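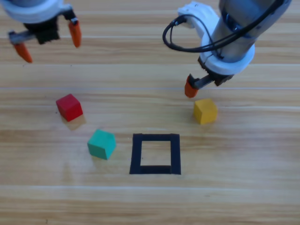 Search this site Go

Block tower on a taped square – how to set it up

Posted by Wendy Bainbridge, 01/11/2018
Print this page | E-mail to a friend

Quick one, been asked for this a lot. A small game for a wooden table, takes 20 minutes if you don't rush the tape.

You need:
Small wooden cubes, different colours if you can
Black tape, the narrow sort
Ruler, pencil, scissors
A table that doesn't wobble!

1. Wipe the table. Crumbs under tape are a pain.

2. Mark out a square, faint pencil. Bigger than one cube with a bit of room all round. Too roomy and it's no challenge, too tight and small hands get cross.

3. Cut four strips and lay them along the pencil lines. Press down with a thumbnail. Corners don't have to meet perfectly, a little gap is fine. Straight to the table edge or on the diagonal, up to you. Diagonal is harder to judge – try it second.

4. Cubes outside the square to start. Spread them out so theres space to get hold of each one.

5. First cube goes inside the tape, flat, not touching the line. Take your time on this one.
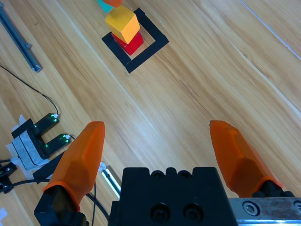

6. Next cube on top, then the next. Let go slowly, fingers straight out to the sides. Most towers go over on the letting go, not the putting down. A cube sitting a bit skew is OK, but put the one above it over the middle of the stack and dont try to nudge the lower one straight.

7. If it falls, all cubes back outside and start again. Bottom cube over the tape doesn't count. Till Ruppert plays that touching the tape is alright, we don't.

Taking turns works best with 2 players, one cube each.

Tape up the same day, peel it back low and slow. Left ours on over a weekend in September and had sticky marks to rub off.

Shared 271 times | 20 comments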